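I finally made it to the Oda show in Brisside, and I've been talking about it to anyone who stands still long enough. If you like color, if you like paper, if you like big rooms with almost nothing in them, go!

Some background for those of you who are new to this blog. Oda is a print studio on the top floor of an old building near the Brisside station. They do screen prints mostly, plus a bit of risograph, and once a year they clear out the whole workshop and hang what they made. I missed it last year (bad cold, bad timing) and promised myself I'd be there this time even if I had to crawl up the stairs. There are a lot of stairs.

The show is called Fludora, and as far as I could find out the word doesn't mean anything. It's one long series of prints built from the same few stencils, shifted a little each time, with the inks changed from sheet to sheet. The first wall is all blues and grays, so close to each other that I had to put my glasses on and walk right up. Then you turn the corner and a hot pink hits you in the face. I laughed out loud. A woman next to me laughed too, and we stood there grinning at a piece of paper.

What I love about screen printing is that the layers don't quite hide each other. You can see where the yellow went down before the red and where the squeegee left a faint ridge at the end of the pull. On the larger sheets there's a thin sliver of bare paper wherever two shapes don't meet, and once I'd noticed it I looked for it on every single print. My favorite had a sliver running the whole height of the sheet, a bit crooked, like a door left open.
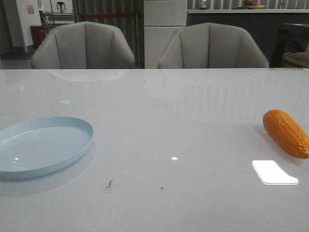 Vol. 2, No. 50

The small room at the back is where they keep the test sheets, and please don't skip it the way I almost did. These are the pages the printers use to try out a color or clear a screen, so you get five or six unrelated things piled on top of each other: half a leaf, a row of dots, somebody's lettering backward. They're pinned up edge to edge from the floor to the ceiling. There are 200 of them according to the handout, and I believe it. Some are better than the finished work, and I say that as a fan of the finished work. I kept going back to one with a brown circle sitting over a green grid. Whoever pulled it probably forgot about it five minutes later.

You can buy the test sheets, too. They're in a flat drawer by the door and you're allowed to go through them yourself, with clean hands. I came home with two. One is going over my desk and the other is leaning against the bookcase until I find a frame for it. I tried a cheap one from Sturker and the mat was far too narrow, so back it goes. If anybody knows a good place for odd sizes, leave me a comment.

Practical stuff: entry is free, the elevator works but you have to ask for it at the desk, and the light is best before noon, when it comes in from the side and you can see the ink sitting on the paper. Take a sweater. The handout is a single folded sheet, printed in the same blue as the first wall, and mine was stamped 1112 on the back, so I guess plenty of you got there before me.

The prints stay up until April. I want to go back at least once more, this time with a sketchbook, and spend a whole morning on the pink wall. I haven't pulled a print of my own in years, but I dug my old screen out of the closet last night and the mesh is still tight. There's a jar of green ink in there as well, dried solid, so step one is a trip to the art supply store.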